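Trabajo final de la asignatura Métodos de Investigación Educativa
Programas de mentoría para docentes noveles: el caso del instituto Stellton
Lunes 13 de julio

1. Punto de partida

El instituto Stellton puso en marcha en enero un programa de mentoría para el profesorado recién incorporado. La dirección lo presentó como la respuesta a un problema conocido: demasiados docentes se marchan antes de terminar su segundo curso. Mi informe intenta averiguar si hay motivos para creerlo. Adelanto que salgo del trabajo con más dudas que al empezar, y que no todas son culpa del centro.

El programa sigue el modelo Atanasov, que empareja a cada docente nuevo con uno veterano y fija una reunión semanal. El seguimiento se hace con Cemby, una plataforma donde ambos rellenan un diario. El material comercial de la plataforma habla de «acompañamiento transformador». No he encontrado en él una definición de qué se transforma ni de cómo se comprobaría.

2. Método

Entrevisté a 11 docentes, de los cuales ocho eran noveles y el resto mentores. Además leí las 352 entradas del diario que el centro me cedió sin nombres. Las entrevistas se hicieron en el propio instituto, lo cual no ayuda a la franqueza: dos personas bajaron la voz al hablar de la jefatura de estudios. No hay grupo de comparación. Lo pedí en el instituto Brevulness, que no tiene mentoría, y me contestaron que no era buen momento.

3. Resultados

Los noveles valoran bien a sus mentores, y casi todos lo dicen con la misma frase: «siempre está ahí». Cuando pregunté para qué habían recurrido a ellos, las respuestas fueron más modestas: dónde se piden las llaves, cómo se pone una falta, a qué familia conviene llamar antes de las notas. Son cosas útiles, pero se podrían resolver con una guía de bienvenida decente.

Las visitas al aula son otro asunto. El modelo prevé cuatro por curso – ida y vuelta, es decir, el mentor observa y también se deja observar – y en la práctica la segunda mitad no se hizo. Los mentores alegan falta de horas. Puede ser, aunque el horario de mentoría ya venía descontado de su carga lectiva. 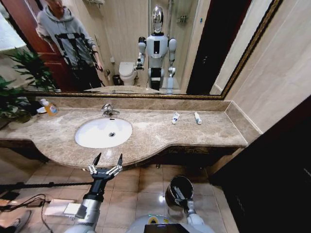 El diario era la parte del programa que más me interesaba, y es la que peor sale parada. Muchas entradas repiten la anterior con la fecha cambiada, y las autoevaluaciones apenas bajan del notable. Se supone que escribir sobre la propia clase permite verla desde fuera, pero el diario funciona como un espejo grande de marco dorado sobre una encimera de mármol: quien se pone delante se ve a sí mismo y poco más de lo que tiene a la espalda, acaso una puerta abierta. Para saber qué ocurre en el aula hace falta otra persona mirando, y justo eso es lo que se dejó de hacer.

Encontré excepciones. Una profesora de ciencias contó en varias entradas cómo había reorganizado los grupos de laboratorio, qué había fallado y qué le respondió su mentora. Son textos buenos. En la entrevista me explicó que ya llevaba un cuaderno parecido en su centro anterior, así que no me atrevo a apuntarlo como mérito del programa.

4. Discusión

La dirección sostiene que la mentoría retiene al profesorado. Con los datos disponibles esa afirmación no se puede sostener ni rebatir. El programa ha durado medio curso y buena parte de los contratos son temporales: que alguien siga o no en septiembre depende antes de la adjudicación de plazas que de una reunión semanal. Cuando pedí las cifras de bajas de cursos anteriores me dijeron que no estaban sistematizadas. Me cuesta entender cómo se diagnosticó entonces el problema.

También debo desconfiar de mi propia muestra. Me atendió quien quiso, y es razonable pensar que los descontentos tenían menos ganas de hablar con una estudiante en prácticas.

5. Propuestas

Antes de renovar la licencia de Cemby, el centro debería publicar cuántos docentes se van y en qué momento. Convendría recuperar las visitas cruzadas, con horas marcadas en el horario, y reducir el diario a una entrada al mes. Si Brevulness cambia de opinión, la comparación podría hacerse el curso que viene con el mismo guion de entrevista, que adjunto en el anexo.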